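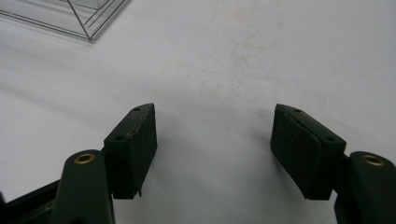 손에 들고 쓰는 그리퍼의 양쪽 패드. 왼쪽 패드는 윗모서리를 따라 표면이 해진 듯 희끗한 금이 있다.

핸드헬드 그리퍼 패드 관리 요령

시연 데이터를 손으로 모으는 작업실에서는 카메라 설정보다 패드 관리 때문에 시간을 더 잃는다. 아래는 Stundemau 작업실에서 쓰는 방법을 정리한 것이다. 지난 4월부터 진행한 비교 기록에서 나온 내용이 대부분이고, 일부는 그냥 손에 익은 습관이다.

비교는 어떻게 했나

주방 소품 정리 작업을 손으로 시연하고, 그 데이터로 학습한 정책을 팔에 올려 같은 작업을 시켰다. 시연은 모두 2,516회다. 새 패드로 찍은 묶음과 표면이 갈라진 패드로 찍은 묶음을 나누고, 시연자와 물건 배치는 같게 맞췄다. 평가는 묶음마다 112회씩 했다.

큰 물건에서는 차이가 거의 없었다. 컵이나 뚜껑 있는 통은 패드가 낡아도 잘 잡았다. 차이는 얇은 물건에서 났다. 낡은 패드로 찍은 시연에는 한 번 잡았다가 놓고 다시 잡는 동작이 섞여 들어갔고, 정책도 그 동작을 따라 했다. 미끄러지지 않은 물건까지 괜히 놓았다가 다시 집는 식이다. 기록을 맡은 Maxine Tipoki는 실패 횟수만 세면 이 문제가 안 보인다고 적어 두었다. 결국 성공으로 끝나는 경우가 많아서, 걸린 시간을 같이 봐야 드러난다.

패드 점검

작업 시작 전에 손가락을 활짝 벌려 놓고 본다. 닫은 상태로는 안쪽 면이 안 보인다. 윗모서리의 이음선, 아래쪽 모서리의 들뜬 조각, 나사 구멍 주변 순서로 확인한다. 밝은 바닥 위에서 보면 너덜거리는 부분이 금방 눈에 띈다.

들뜬 조각은 손으로 뜯지 않는다. 뜯으면 결을 따라 더 길게 찢어진다. 끝이 가는 가위로 바짝 자르고, 자른 날짜를 일지에 쓴다. 물건이 닿는 면까지 금이 내려왔으면 자르지 말고 교체한다.

교체는 좌우 한 쌍으로 한다. 한쪽만 새것으로 바꾸면 마찰이 달라서 물건이 잡히면서 돌아간다. 남은 한쪽이 멀쩡해 보여도 연습용 상자에 넣는다. 우리는 Wemeo 패드를 쓰다가 지금은 Tilorness 것을 쓰는데, 한 묶음 안에서 둘을 섞지만 않으면 어느 쪽이든 상관없다.

패드 닦기

미지근한 물을 적셔 꼭 짠 천으로 닦고 그늘에서 말린다. 알코올은 쓰지 않는다. 표면이 굳어서 모서리부터 갈라졌다. 세제를 썼으면 맑은 물로 한 번 더 닦는다. 미끈거림이 남은 채로 찍은 시연은 나중에 골라내기가 아주 어렵다. 말리는 동안에는 손가락을 벌려 둔다.

바닥 얼룩

흰 바닥에 생긴 옅은 갈색 얼룩은 어떻게 할지 의견이 갈렸다. 비교해 보니 그대로 둔 바닥에서 찍은 데이터가 결과를 나쁘게 하지는 않았다. 오히려 매번 새하얀 바닥에서만 찍은 묶음이 다른 탁자로 옮겼을 때 더 헤맸다. 그래서 지금은 끈적이거나 가루가 묻어나는 것만 닦고 색만 남은 얼룩은 둔다. 다만 한 묶음을 찍는 중간에 바닥을 갈지는 않는다.

투명한 물건

투명 플라스틱 상자나 뚜껑은 흰 바닥에서 테두리만 겨우 보인다. 작업에 쓰지 않을 때는 손이 지나가는 길에서 멀리 둔다. 치울지 둘지는 묶음을 시작하기 전에 정하고 일지에 적는다. Shen 방식으로 라벨을 달 때는 투명한 물건에 별도 표시를 해야 한다. 이걸 빼먹어서 거의 6시간 분량을 다시 라벨링한 적이 있다.

일지에 적을 것

패드 종류와 교체 날짜
잘라낸 부분의 위치(왼쪽/오른쪽, 위/아래)
바닥을 닦았는지 여부
시야에 남겨 둔 물건
다시 잡은 동작이 있는 시연 번호

마지막 항목이 제일 귀찮지만 제일 많이 쓴다. 한 시연에서 다시 잡은 횟수가 5회를 넘으면 그 시연은 빼고 패드부터 본다.

1월 30일 목요일 고침: 알코올 관련 내용을 추가하고 일지 항목의 순서를 바꿈.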